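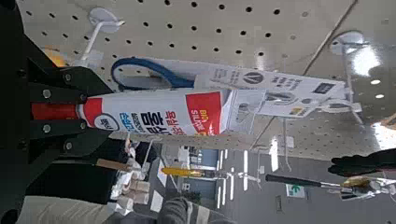

Sealants, Hooks and Small Tools: Frequently Asked Questions
Perell Home Supply

Last updated Oct 28, 2022

Which sealant do I need for a bathroom?
Use a silicone sealant sold for bathrooms and kitchens. It stays flexible after it cures and holds up to standing water. Painter's caulk is for dry joints such as baseboards and door trim, and it will fail along a tub.

Can I paint over silicone?
No. Paint beads up and peels off. If the joint has to match the wall, buy an acrylic caulk or choose a silicone in a color close to your paint.

The label is in Korean. Do you have instructions in English?
Yes. Several of our cartridges and small tools come in their original Korean packaging. Ask at the register for the English sheet, or write to us with the name on the label and we will send it. Please read the sheet before you open the product.

Do I need a caulking gun?
For cartridge tubes, yes. Any standard open-frame gun will do. Squeeze tubes do not need one, but they hold less and are harder to keep even on a long joint.

How do I open a cartridge?
Check the sheet first, as brands differ. On most, you cut the sealed tip, screw on the nozzle, and cut the nozzle at an angle. Start with a small opening. You can always cut more off.

How long before I can use the shower?
Follow the time on the product sheet. If it gives a range, go by the longer figure in a cold or closed room.

Can I keep a tube after opening it?
For a while. Leave a little sealant sticking out of the nozzle as a plug and store the tube somewhere cool. Pull the plug out before the next use. If the rest has gone hard, throw it away.

Will household scissors cut a nozzle?
Thin ones may, but it is hard on the blades. A utility knife gives a cleaner cut. Keep scissors for tape, backing paper and packaging.

Do your pegboard hooks fit the board I have at home?
Measure the holes and the spacing between them and bring both numbers with you. The Fekari and Skála hooks are made for different boards and cannot be swapped.

Can I return an item if I opened the package?
Unopened items can come back within 13 days with a receipt. Opened sealant cannot be returned unless it is faulty. Scissors and other carded tools must still be sealed on the card.

Do you sell by the case?
Yes, 11 cartridges or more of the same product count as a bulk order. Contact Hedvika Koubek at the trade desk for prices. Allow extra time in May, when contractor orders are heaviest.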